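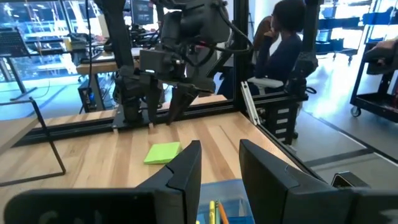

*Pencils in a translucent blue container, with lime-green sticky notes on a light-colored wooden tabletop.*

## Kilano Clear Surface Oil, 2 L

Kilano is a low-sheen hardening oil for interior wood worktops, desks and benches. It soaks into the surface and cures inside the top layer of the wood, so there is no thick film to chip. Worn areas can be sanded and recoated on their own.

### Technical data

| Property | Value |
|---|---|
| Base | Plant oils and wax |
| Pack size | 2 L |
| Sheen | Matte to low satin |
| Coats, bare wood | 2 |
| Minimum room temperature | 15 °C |
| Application | Lint-free cloth or white pad |
| Cleanup | Mineral spirits |

### Application

Sand along the grain and vacuum the surface. Stir the can to the bottom; the wax settles in storage. Apply a thin coat, leave it to soak in, then wipe off all excess. Let the first coat dry overnight before applying the second.

Oil end grain first – it takes up more than the face. On strip-built tops, check the glue lines for dried adhesive, which shows as pale spots after oiling.

**Warning:** oily cloths can catch fire without a flame. Lay them flat outdoors to dry, or store them under water in a closed metal container.

### Limits of use

Not for floors, outdoor furniture or surfaces in constant contact with water. Do not apply over varnish. Samov hard wax must be sanded off completely first.

### Ordering

Sold by the can. Order code: Kilano 4,000. The Witkowska applicator pad is sold separately. For trade accounts and safety data sheets, contact Teresa Figueiredo at the Kinora sales desk.

Data sheet revised May 3, 2019.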